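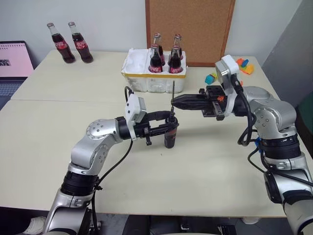 Lurkdale Hall Users' Group
Minutes of the meeting held on 9 September 2020

1. Tables and main room
The group went over the furniture in the main room, starting with the tables, as these get the most use and draw the most complaints. It was agreed that the large cream table should stay where it is for the time being. The seam where two sections of the top meet was raised again by the craft group, who find that paper catches on it. The surface is otherwise smooth and members were happy with it. A quote from Osura for replacement tops had been received and was thought too high. It was agreed not to go ahead, and to ask Tiongson whether they would look at the join when they come to do the doors.

The folding tables were checked in May and 4 of them have loose legs. These have been put in the back store with tape on them. Please do not bring them out.

2. Bottles and drinks
There was a long discussion about bottles on the tables. The present rule says drinks are to be kept on the side counter during sessions, but it is not being followed and the wording on the notice is unclear. One member felt that a single bottle of something dark did more harm to a pale top than a whole afternoon of glue. Another pointed out that the evening groups have nowhere else to put a drink down.

Agreed: bottles may stand on the tables if they have a lid or stopper on when not being poured. Glasses to go on a mat. Spills to be wiped up at once with the cloths under the sink, and not with the tea towels. New notice to be put up by the kitchen door.

The question of labelled bottles in the fridge was held over.

3. Storage
The shelf by the window is full. Foam packing and empty boxes belonging to the model club have been there since before the summer. The club asked for more time as they are waiting for a parcel to go back. Agreed that anything left after the next meeting will be moved to the back store.

The Denis cupboard still has no key. Members asked whether a new lock could be fitted. Price to be found out. Until then nothing of value should be left in it.

4. Kitchen
The urn has been descaled. There are 62 cups in the cupboard following the sort-out, and the odd saucers have gone to the jumble sale. It was suggested that the chipped ones should go as well. Agreed.

The bin under the counter is too small for the lunch club. A larger one to be bought, up to a cost of £40.

The cold tap drips. Reported to Tiongson, no reply yet. To be chased.

5. Cleaning
The rota is working, apart from 2 sessions when the floor was not swept. Groups were reminded that tables should be wiped before they leave and that the spray is for the table tops only. It has been used on the piano. The piano lid will now be kept shut and covered.

6. Any other business
The side gate sticks in wet weather. Noted.

The craft group asked to start half an hour earlier. No objection, provided the heating is not put on before the usual time.

Next meeting to be arranged when the hall bookings are known. The meeting closed after tea.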